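Teaching the Arm to Open a Chess Game

January 13, 2021
By Marilou Marquez

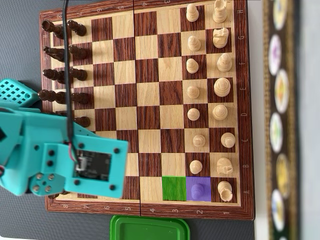

The a2 pawn marked in purple, with its destination, a3, in green.

Work on the Undex arm resumed in December. Each demonstration is one pawn move, guided by remote control from the Stockdale office. The operator follows the colored squares and does not choose the move. We have recorded 116 demonstrations to date and discarded 14 in which the grip was poor.

Comments

Sinetti: Will captures be included?

Prurkeck: Please post the grip settings.

Contact | Copyright Marilou Marquez | Back to top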